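Quick one, kids in bed in ten minutes hopefully.

So I gave up coffee. Again. Day nine. The first time was last June and I lasted till the Thursday, then Rochelle came over with a bag of beans from Hernach and that was the end of that. This time I'm doing it properly, meaning I told people, meaning I can't quietly un-do it.

Headache days one to four. Bad. Day two I put the milk in the cupboard and the cereal in the fridge and stood there for a while. Day five, fine. Day six slept till seven like a teenager!! Haven't done that in years.

Tea is the problem. Everyone says just drink tea. Which tea though. Gwion swears by something black and smoky that tastes like a campfire somebody put out with a boot. Elsie sent me 100 bags of peppermint, very kind, I now burp peppermint. Rooibos is ok. Rooibos with honey is better then ok. Green tea I keep ruining, left it sitting 2 minutes like the box says and it still came out like lawn.

What I miss isn't even the taste. It's the excuse. Get up from the desk, go to the kitchen, lean on the counter, stare out the window at the neighbor's awful hedge. Tea should do the same job but the kettle is too fast. I'm back at my desk before I've had a thought.

Also money. I added it up, which was a mistake. Some 600 dollars last year just at the place by the station, not counting beans for home. Told Clem and he said that's a bike. It is a bike. I don't want a bike but still, I could of had one.

Mornings are ok now. Three in the afternoon is still horrible, I just sort of slide down the chair. Tried a walk. Tried an apple. The apple did nothing.

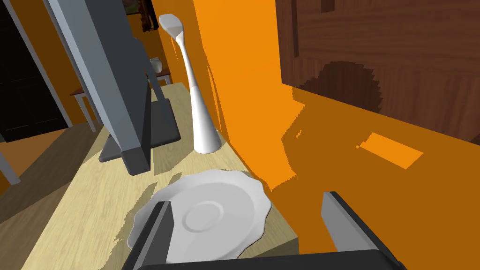 Anyway the plan is get to day thirty and then decide. Maybe one cup on Sundays, a good one, sitting down, no phone. Or maybe none, if the sleep keeps up. Rochelle is not allowed to bring beans till then. Rochelle if your reading this, I mean it.

Ok bath's overflowing, gotta go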